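Course notes, unit 6: Slip faults in book handling
Prepared by Huw Gethin. Revised 7 January 2025.

Read this before the lab session on the Vitholm cell. The fault covered in these notes is logged as Saser 688, after the number the Saser supervisor writes to its event record.

## 6.1 What was reported

During a shelving run in July the arm closed on a hardcover, lifted, and began the transfer to the desk organizer. The book rotated between the fingers during the transfer. The supervisor went on reporting a good grasp. The arm reached the release pose and opened, and the lower corner of the book struck the row already standing there. One finger pad was torn. The stop was pressed by hand.

Three conditions had to be present together:

- the grasp was off the center of mass
- finger force was at the default for paperbacks
- the slip check was reading gripper width only

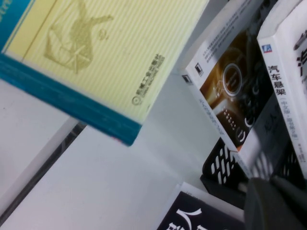 Gripper width is a poor slip signal for a rigid flat object. A book can turn through a large angle about the contact line while its thickness between the pads stays the same. The width reading is then constant, and any check built on it will pass. In the log for 688 the width trace is flat from closure to release.

The torque at the contact is the weight multiplied by the horizontal distance from the contact to the center of mass. Friction at a small pad resists very little of this. Doubling the finger force on the Tudov pads delayed the rotation in repeat trials but did not prevent it, and it marked the covers of two paperbacks.

## 6.2 Why the wrist camera did not catch it

The Enriquez pose estimator was running. It compares the outline of the held object with the outline expected from the grasp plan, at an update period of 100 ms. Its result is discarded when confidence falls below threshold, and in the original configuration a discarded result was treated as "no change". This was the main design error.
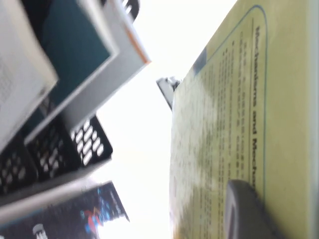

Confidence falls for ordinary reasons, and the estimator should be expected to lose frames during fast motion. Blur widens the edges, so the outline fit has less to work with. A bright background saturates the sensor and the boundary of a pale cover is lost against it. Large type survives better than outlines do: "Mechanisms and Mechan" can still be read along the yellow-green cover when the smaller text beside it has gone to streaks. Type was therefore considered as a second cue, but many covers have too little of it.

In the 688 record, 19 consecutive estimates were discarded. The supervisor saw no fault in any of them.

## 6.3 Changes made

1. A discarded estimate now counts as "unknown". Three in a row slow the arm; six stop it.
2. Wrist torque is compared before and after the lift. A change outside the set band cancels the transfer.
3. The grasp planner rejects contact points too far from the estimated center of mass.
4. Release requires a valid pose estimate taken at rest.

Item 4 adds a pause to each cycle. Do not remove it to recover cycle time.

## 6.4 Lab rules

Keep hands outside the marked area while the arm is enabled. If a book has slipped, press stop before reaching for it, including when the arm appears to be waiting. A paused arm will resume on the next valid estimate.

Bring a printout of the width and torque traces. Problem: sketch both traces for a pure rotation about the contact line, then for a straight downward slide, and state which of the four changes detects each.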